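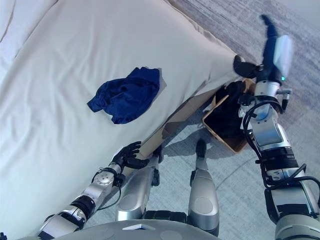 Join the Brilcombe Robot Laundry Team

We're looking for new people for the next round of our student project, and we'd love it if one of them was you! We start again in June, in the back half of the technology block, and we have places for up to 17 members this time.

The project is called Brikulik (the name stuck after the first open evening, please don't ask for the etymology). The aim is to get a humanoid robot to tidy a bedroom. At the moment that mostly means clothes: a navy garment left in a heap on the bed, a basket on the carpet beside it, and two black hands that have to get the one into the other. It sounds like a small job until you try to write down where a sleeve ends.

We meet on Saturday mornings at 10 and usually finish by 1, although Lutz has been known to stay on until someone takes the keys off him. Lutz Rathjen looks after the robot side and Geeta Maurya runs the software sessions. Both have taught beginners for years, and both get very excited about wrist joints.

What you'd be doing

Everyone gets a go at everything in the first six weeks. After that you choose a group.

Driving. You steer the robot through a task by hand while it records the view from its head camera and the position of its arms. This takes patience and a light touch. People who are good at knitting or fishing tend to pick it up quickly, gamers too.

Sorting and labelling. You go through the recordings, mark where each attempt begins and ends, and note what went on. We have 1,911 attempts saved so far and plenty of them still need a proper look. You can do some of this from home if that suits you better.

Training and testing. You use the labelled recordings to teach the robot to have a try on its own, then you set up the room and see what it does. Some Python is useful for this group but you can learn it with us. Baltasar Yáñez joined last year without having written a line of code and now he's the one we all go to when the training run falls over.

Room and props. Beds get remade, baskets get moved, clothes get thrown about again. We change the colours and the fabrics a lot, so you'll need a tolerance for ironing, or at least for creases. Dark clothes in a dark pile are our big headache just now, and we'd be very glad of someone who likes thinking about lighting.

The competition

In the autumn we're entering the Coşkun Home Robotics Challenge for the second time. Teams are given a bedroom they haven't seen before and 40 minutes to clear it. Last time we came sixth and were thrilled, but we lost a lot of points on reaching down over the side of the mattress to the floor, so that's what we're practising most. Six members travel with the robot and everyone else can follow along from the club room (there will be pizza).

Who can apply

Anyone aged 16 or over who is studying at Brilcombe, full time or part time, on any course. Fashion and textiles students, please do think about it! We know far less about fabric than we should. You don't need your own laptop. You do need closed shoes, and long hair has to be tied back near the robot.

It's free to join. Okico pays for our spare parts and the bus fares are covered for anyone who needs it, just ask Geeta.

How to apply

Send a few lines to Hüsnü Dağdelen at the technology office, or leave a note in the Brikulik tray by the door. Tell us what you're studying, which group you like the sound of, and one thing you've made, mended or taken apart. It doesn't have to be electronic. Muammer Uysal got in with a garden gate.

If you'd like to see a session first, come along any week at 10 and ring the side bell. Please let Hüsnü know beforehand if you need step-free access so that he can have the ramp door unlocked.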